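Undholm 6 planner update adds reflection masking for wrist cameras

Zemivness has released version 6 of Undholm, its grasp planning package for two-finger grippers. The update went out to licensed sites on Thursday and replaces the depth filter used in earlier versions.

The main change is in how the planner handles glare. Older versions treated a bright band on a glossy tabletop as missing depth and marked the area as blocked. Version 6 fits a plane to the surrounding surface and fills the band from that fit. Objects that cross the band are segmented from color before the fill is applied.

Thin cylindrical objects such as pens and markers get a separate routine. The planner estimates the long axis, rotates the wrist so the fingers close across it, and keeps the contact points away from clear plastic sections, where depth readings are unreliable.

Zemivness tested the release on a set of 1,415 recorded approaches. The planner rejected 167 of them before closing the fingers, most for low confidence in the axis estimate. The planning step is capped at 800 milliseconds, after which the arm holds position and requests a new view.

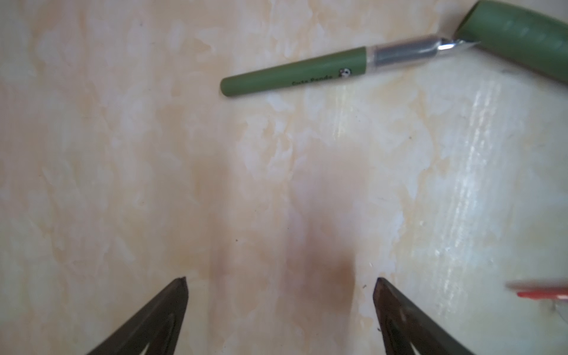
Configuration files from version 5 load without changes, but the old glare threshold is ignored and a warning is written to the log. Sites that use the Potgieter driver need to update it first. Support for the Clakus simulator is planned for April.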